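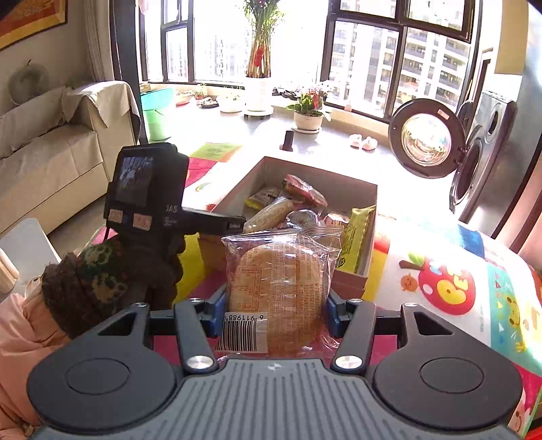 Katsuhiko Arai meets me at the side door of the Tarnbridge gallery a little before 9 in the morning, when the lights in the rooms are still off. His exhibition of ink drawings opens in August, and he is still changing the order on the walls.

"I hung the large ones first, and this was a mistake," he says. "After them, your eye is tired and the small sheets look like notes."

The show has 21 drawings, all made during one winter in Urkevmont. Arai went there to study an engraved map from 1660, which is kept in the town library. He wanted to copy only the river. He stayed for 13 weeks.

"The engraver did not know the north side of the valley, so he filled it with hills, all the same hill," he says. "I liked very much this honesty. I drew his hill again and again until it became mine."

The paper comes from Horobets, a small mill whose sheets are a little uneven. Arai does not correct the places where the ink spreads. I ask if he ever throws a drawing away.

"Yes, many. But I wait one month before."

We stop in front of the last wall, where one nail has no drawing yet. He is thinking of a narrow sheet called "Okby, Evening", but the frame is too dark for him.

"Maybe I will paint the frame tonight," he says, and goes to look for the ladder.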